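I've been back at the Priltum planner since February, mostly in the evenings with a pot of tea going cold (as ever!), and I think the new timing code is finally behaving itself. The old version asked each arm for a fresh plan whenever it fancied one, so the left would dither while the right charged ahead, and I'd spend the next hour reading logs from Plendstead and muttering. Now both arms share a single clock and a single queue, and the planner gets 200 milliseconds to make up its mind. Out of 60 replayed plans, 59 came in under that, and the odd one out was a silly rounding mistake of mine. I've called the new queue Tam, for no good reason except that it's short to type, and sock sorting is what I'm using to try it out.

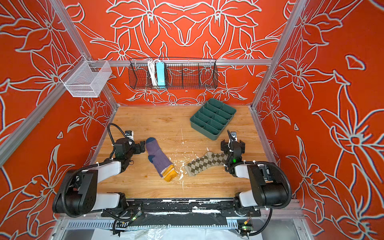
Why give both arms the same clock? With two clocks, small delays pile up until one arm is working from an older plan than the other, and the collision check can't be trusted. I'll put the code up once I've tidied the settings file.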